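Pitwood guest rooms: progress report to Verasell
12/05/2019

Since our last report the bedding work has moved forward well. From the grant of 3000 euros we have spent 600, mostly on fabric from Holzer. Of the 133 sheets ordered, 25 are still missing, and the supplier in Ekesov promises them for July.

Making up the beds

We are now trying the order of work on one bed - first the green cover, then the smaller cloths. The cover still shows some creases, so we would like to test a larger size.

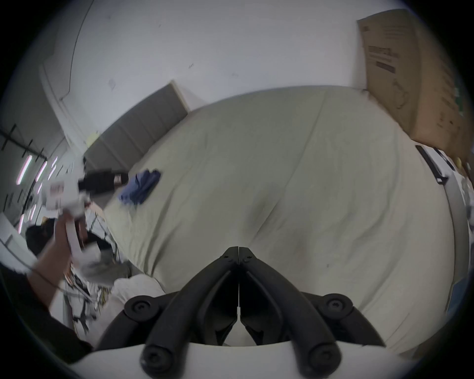

Next steps

We will finish the written instructions for the staff and send you the receipts together with the next report.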